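Precious Shabalala
June 2019

Right, the kitchen thread I've been promising. I moved into the flat in Drosstead, I've got a white worktop for the first time in my life, and I have opinions. 1/
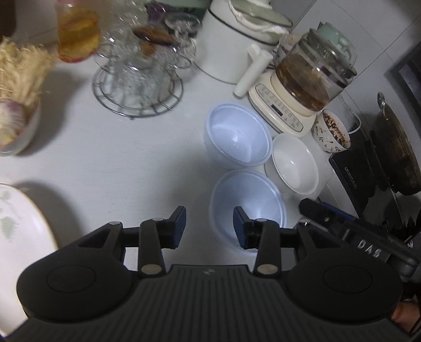 Tea first, always tea first. I've got very into steeping herbs this year and I wanted one end of the worktop to be just for that, so everything for a brew is within reach and I'm not opening four cupboards with my eyes half shut. The glass kettle lives on its cream base at that end, with the white pot with the tied lid tucked in behind it, and then the bowls come next along. You can see the leaves and bits in the brew through the glass, and I could stare at it for ages. Mint green knob on the lid too! I love that knob more than is reasonable. 2/

The pale blue bowls are plastic and I don't care. I had a whole set of heavy stoneware in the old place and I was frightened of it. These weigh nothing, they stack, they go in the picnic bag, and the colour cheers me up before I've had breakfast. 3/

White china is for when I sit down properly. One bowl, one plate, kept together so I can lift the pair out in one go. Soup, noodles, porridge with far too much brown sugar, all of it goes in the white bowl. 4/

Jintana Onsri asked what I'm steeping. It changes! This week it's chrysanthemum, a bit of liquorice root and some dried mint from the Mirton market. Go easy on the liquorice. I put in a proper handful the first time and it was like drinking a sweet shop. 5/

Rule I'm trying to stick to: the worktop gets the things I use every day and the rest goes in the cupboard. The toaster went in the cupboard. I thought I'd miss it and I've had it out twice. The blender is on the top shelf and can stay there until August when the plums are in. 6/

Oh, and bowls before mugs when you're arranging a shelf. I did it the other way round and had to take the lot down again on Sunday. Mugs will go anywhere, you can hang them or shove them in a corner – bowls need the width. 7/

Someone asked about stains on white worktops. Yes, turmeric. Yes, already. Bicarb and a drop of water made into a paste, leave it while you have your tea, wipe it off. Mine came up lovely. Test a corner first though, I've no idea what yours is made of. 8/

Measuring, for those who like numbers: the worktop is 196 cm along the wall. The old one in Kobzar Street was barely big enough for a chopping board and a bad mood, so this feels like a runway. I've had pastry rolled out AND the kettle on at the same time. Luxury. 9/

Still to sort: somewhere for the tea towels (currently on the back of a chair), a hook for the colander, and a jar big enough for 200 g of dried chrysanthemum, which takes up so much more room than you'd think. The bag is clipped shut with a clothes peg and sheds petals every time I go near it. 10/

Jintana says get a biscuit tin for it. I've got a biscuit tin. It's got biscuits in it. 11/

If you've got a small kitchen and a favourite bowl, please show me, I mean it, I'll look at every single one. Chipped ones very welcome. I've had six replies already and one of them is a gorgeous green thing from somebody's gran – going back to look at it again now. 12/

Forgot to say, rinse the glass kettle out the same evening. Leave the leaves in overnight and you'll be at it with a bottle brush before work. Ask me how my Tuesday went.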